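2025-11-15

Shoe rack and floor, Nallirik mock-up room

Rack is up. Took most of the morning, should have taken an hour. Writing this now before I forget which bolts went where.

Posts are the black square ones with the holes down the faces, so in theory any shelf height you like. In practice the shelf brackets only sit nicely on every other hole, the ones between foul the crossbar. Marked the good ones with pencil on the inside face. Don't rub them off please.

Went together on the second go. First go I had the left side frame upside down, which you can't tell until the top shelf goes on and sits one hole out from the right. Undid all of it. Dralov sheet shows the side frames as identical – they are not. The end with the closer pair of holes is the bottom. Have written BOTTOM on the drawing in red and put it back in the folder.

Floor. Carpet tiles all down, streaky grey ones, all laid the same way. We did talk about quarter turning them but with that streak it would have looked like a chessboard. Seams are faint enough. One tile near the door lifts a bit at the corner, needs more tackifier or a new tile. The Kruger pads under the posts are leaving dents already, want to see if the pile comes back. Moved the rack a hand's width to the left after lunch so the old dents can be looked at tomorow.
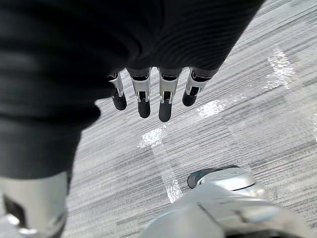
Vacuumed with the streak and then across it. Across is better for grit, with the streak looks tidier. Do across first, then one pass along. Grit is going to be the main thing in an entrance, people take shoes off right at the rack and everything in the soles drops there. Thinking a hard strip in front of the rack, 600 deep, and let the carpet start after that. Would need a trim. Ask Rurnix if they still do the low one, the tall one is a trip hazard and we've had that argument.

Shelves. Pale boards, oiled not lacquered. Top one has the lip along the back, good, nothing gets pushed off behind. Front edge had a rough patch near the left end, took it down with 240 and re-oiled, still a touch darker than the rest. Will even out or it won't.

Board length is 1000 nominal. Needed a shave off one end to drop between the posts, 7 mm on the top one. Bottom one went straight in. No idea why. Measured both beforehand too and got the same number, so either my tape or my eyes.

Then shoes. Used the slides from the box as they're the sort of thing that will live on it (guests in and out, indoor pairs). Put toes to the front. Tried heels to the front as well, easier to step into when you lift them down but looks messy and the straps are harder to grab. Toes front it is, for now.

Chunky slides take more width than I'd planned for. The drawing has normal trainers. With the thick soles and the wide strap you can't nest them, so allow extra per pair and leave a bit of a gap or you end up pulling two pairs off at once. The cream pair went hard over to the right and the outer one is nearly on the post. Fine for looks, but I caught my knuckles lifting it out. Keep shoes a finger in from the posts.

Left the other end of the top shelf clear on purpose – want somewhere to put keys / post / a bag while you do your shoes. See if it stays clear once people start using it, I bet not.
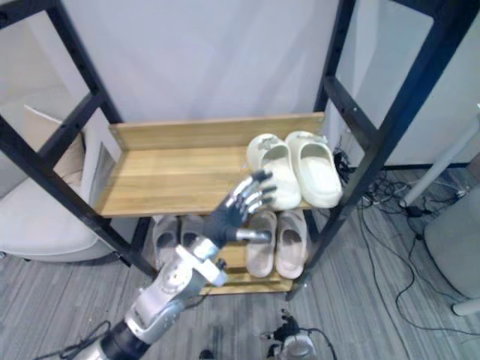

Rack with shoes on, cream pair at the right of the top shelf, grey ones on the lower.

Lower shelf is the problem one. From standing you look down past the front edge of the top board and half of what's below is in shade. Grey slides on it don't help. Options:

- drop the lower shelf two holes (two, see above re crossbar)
- cut the top board narrower front to back
- leave it and put a light on the wall

Prefer the first, costs nothing. Check there's still enough height to get a hand in with boots on there. Boots not tried at all yet, there are none in the box, bring some.

Wobble: a little side to side, none front to back. Tightened everything a second time and it's better. Wants fixing to the wall anyway, kids will climb it. Wall plugs are in the Rurnix tin, 7 mm bit is missing from the set again, whoever has it put it back.

To do
- corner tile by door
- lower shelf down two holes, photo after
- boots
- look at dents in carpet
- ring about trim
- move the oil rags outside, they are still in the sink
- tell Dralov about the side frames before the next lot goes out in March

Spare bolts in the jam jar, left of the window. Lid doesn't fit.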